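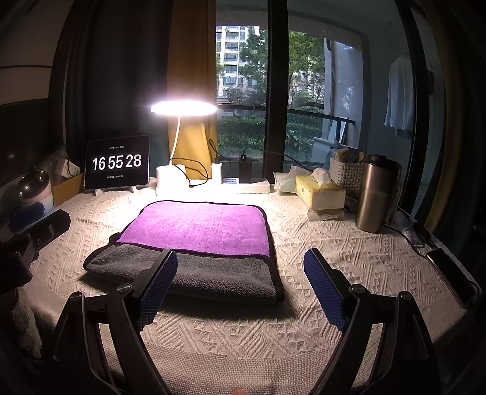 *Towel folding at the desk, gripper open, lamp on.*

## House rules for the hand-held gripper: your questions

**Do I have to clear the desk first?**
No! I used to, and the folds all came out looking like a showroom. The Sarthorpe rules only ask for clear cloth on both sides of the towel, so cups and tissues can stay at the back.

**What about cables?**
Keep them behind the lamp, towards the back edge. I'm quite strict on this one (Dever's checklist is too), and a lead running across the folding area means you stop and move it.

**How should I hold the fingers before I start?**
Wide open, pads facing each other, for 2 seconds. Then go in slowly. If you catch both layers when you only wanted one, let go and start that fold again, please don't tug.

**Can I leave the lamp on?**
Yes, and leave it where it is until the set is finished. Moving it halfway is the commonest thing I send back.

**How long is a set?**
Nine folds, then a break. I've done 11 in a row and my wrist complained all evening.

**Who looks after the pads?**
You do, at the end of each set: a wipe with a dry cloth and a quick look at the pivot bolts. Anything wobbly goes in the Nowicki tray with a note on it.

*Last updated 16 November 2023*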